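Gralance Match Desk
User Manual, Section 6: Running a Squash or Table Tennis Event

Revision 9/7/23

This section covers setting up an event, entering the draw, scoring from the court and closing a match. Read Section 4 first if the tablet has not yet been paired with the base unit. Screens may differ slightly on older tablets.

6.1 Before you start

You will need:
The base unit, plugged in and showing a steady light
One scoring tablet per court or table
The entry list, with seedings
The event PIN set in Section 3

Charge each tablet to at least 85 percent before the first match. A tablet below 50 percent will still score, but it dims its screen between points to save power.

CAUTION: Do not update the tablet software once the draw has been published. Matches in progress may be returned to 0-0.

6.2 Create the event

1. On the home screen, tap Events, then New.
2. Type the event name as it should appear on the results page.
3. Choose the sport. This sets the default scoring and cannot be changed after step 6.
4. Choose the match length. Best of five is the default for both sports.
5. Enter the number of courts or tables in use.
6. Tap Save. The event appears in the list marked Draft.

Note: If two events share a venue on the same day, give each its own PIN. Noston base units can hold both, but a tablet can only be signed in to one at a time.

6.3 Enter the draw

1. Open the draft event and tap Players.
2. Add players one by one, or tap Import to load a list from a USB stick.
3. Enter seedings in the Seed column. Leave it blank for unseeded players.
4. Tap Build Draw. Byes go to the top seeds first.
5. Check the first round on screen. To swap two players, press and hold one name, then tap the other.
6. Tap Publish.

After publishing, a player can be withdrawn but not replaced. To replace a player, tap Unpublish, make the change and publish again. Unpublish is grayed out once a first-round match has begun.

Import accepts plain lists with one name per line. A club code may follow the name after a comma. Anything after a second comma is ignored — put phone numbers there if you want to keep them in your own copy.

6.4 Score a match

1. On the tablet, enter the event PIN and pick the court or table.
2. Tap the match. Both names appear, with the first server on the left.
3. If the toss went the other way, tap Switch Server before the first point.
4. Tap Start.
5. After each rally, tap the side that won the point.
6. At the end of a game, tap Confirm Game. The interval timer starts on its own.

Games are played to 11 and must be won by 2 clear points. The tablet will not offer Confirm Game at 11-10.

For a squash let, tap Let. The score stays the same and the let is added to the match log. For a stroke, tap Stroke and then the player who receives the point. In table tennis these two buttons are replaced by a single Let button, used mainly for serves that clip the net.

To correct a mistake, tap Undo. Each tap removes one point, back to the start of the current game. Earlier games can only be changed from the base unit.

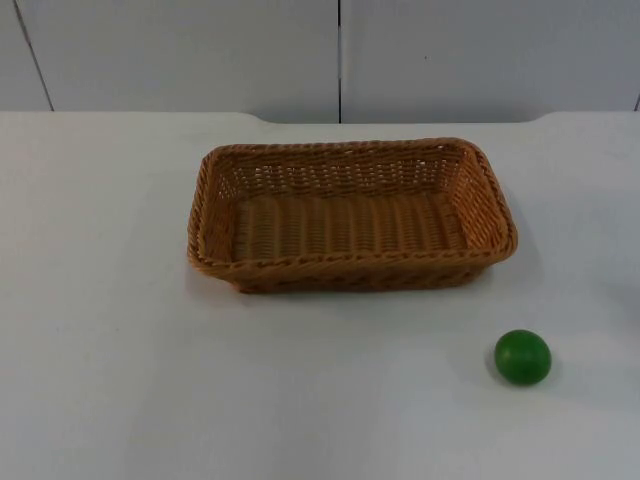
Figure 6-2. Basket and green ball on a white tabletop.

6.5 Time-outs, injuries and conduct

Tap the clock icon to open the time-out menu. Choose the player, then the type. Table tennis allows one time-out per player per match, and the button disappears once it has been used. Injury time must be stopped by hand.

Warnings are entered from the same menu. A conduct game ends the current game in favor of the opponent and asks you to confirm twice.

6.6 Close the match and send results

1. After the last point, check the game scores on the summary screen.
2. Tap Finish. The winner moves to the next round.
3. Wait for the green check mark before signing out.

If you see error 2601, the tablet has lost the base unit. Leave the summary screen open and move closer to the unit. The result is stored on the tablet and goes out when the link returns.

CAUTION: Do not clear tablet storage while error 2601 is showing. Unsent results will be lost.

Results can also be shown on a Prurkar wall display or printed on the Sheikh label printer. Display setup is in Section 8. Printer setup is in Section 9.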